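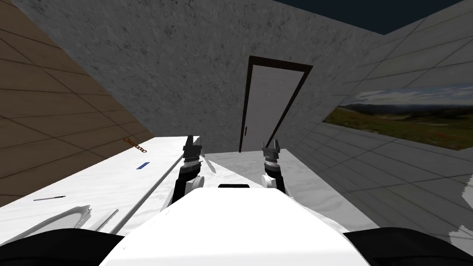

Should you pick a gripper in simulation before you buy one? You can pick the type that way, and you can throw out the bad choices, but the last decision has to wait until you have metal in your hands.

I have held that view for a while, and a month of comparing grippers for the Bernstead kitchen project has made me firmer about it. We had two candidates. One was the Oto, a plain parallel gripper. The other was the Figueroa, which has longer fingers and opens wider. Both were put on the same simulated two-arm robot, in the same rooms, with the same controller. We ran 900 trials with each.

The case for doing it this way is strong and I don't want to undersell it. A trial costs nothing. If an arm goes through a countertop, you reset. You can put a pen on a counter, ask for it from a bad angle, and then ask for it again from the same bad angle until you are sick of it. On a real bench the second attempt is never quite the first one again. We also learned a lot about reach. The Figueroa fingers looked better on paper, but with both arms working in front of the body they got in each other's way. Of its failures, 63 were one gripper touching the other before either had touched the object. The Oto had 2 of those. You don't need real hardware to believe that result. It is geometry, and simulators are good at geometry.

The trouble starts at contact. Thin things on flat counters are mostly a friction problem, and the friction in our simulator is a number somebody typed in. I changed that number by a small amount, well within what I would call reasonable, and the two grippers traded places on pens. Then I changed the stiffness of the finger pads and they traded back. At that point the table of results was telling me about my settings. I still have the table. I don't show it to people who are deciding what to buy.

Chains are worse. A short chain of linked loops is a cruel object for a physics engine. It jitters, it stretches, and now and then it leaves the room. I would not use a chain grasp in simulation to argue for or against any gripper, and I have stopped reading papers closely when they do.

Cameras are the part people skip. A wrist camera that sees both fingertips and the space between them is worth more to me than another bit of opening width. When the fingers are in view you can tell a closed grasp from a missed one without any force sensing. But the view has to hold up when the wrist is turned to some odd angle and there is nothing helpful behind the fingers. Pads that stand out from the finger body help a good deal, and any gripper maker who sells all-black fingers with all-black pads should think again.

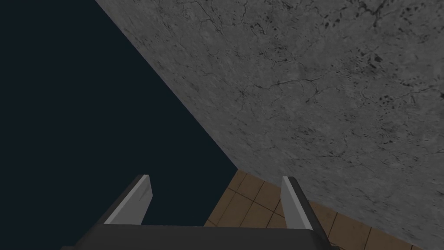

A reader of an earlier draft disagreed with most of this. Brundell wrote that I was blaming the simulator for my own lack of measurement: get a pad sample, drag it across the real counter material, put the measured friction in, and the pen results will settle down. The same note said that waiting for hardware is a habit of people with hardware budgets, and that a small lab has to choose from simulation or not choose at all.

The first point is fair. We did get a pad sample afterward, and the pen results did get steadier. They did not get steady enough for me to name a winner. Friction is one number, and a real pad picks up dust and wears at the edge.

On the second point, I think a small lab has more reason to wait. If you can only afford one pair of grippers, you can't afford the wrong pair. Ask the seller for a loan. Ask another lab for an afternoon with theirs. We set up 32 real grasps with a borrowed Oto, done in one afternoon, and those moved my opinion further than all the simulated pen trials together.

So my advice is to split the questions. Use the simulator for reach, for collisions between the arms, for camera placement, and for checking that your controller does something sane near a wall. Write those results down and trust them. For grip on thin objects, pad wear, and anything with a chain in it, run the trials if you like, but leave the numbers out of the purchase request.

We are ordering the Oto in October.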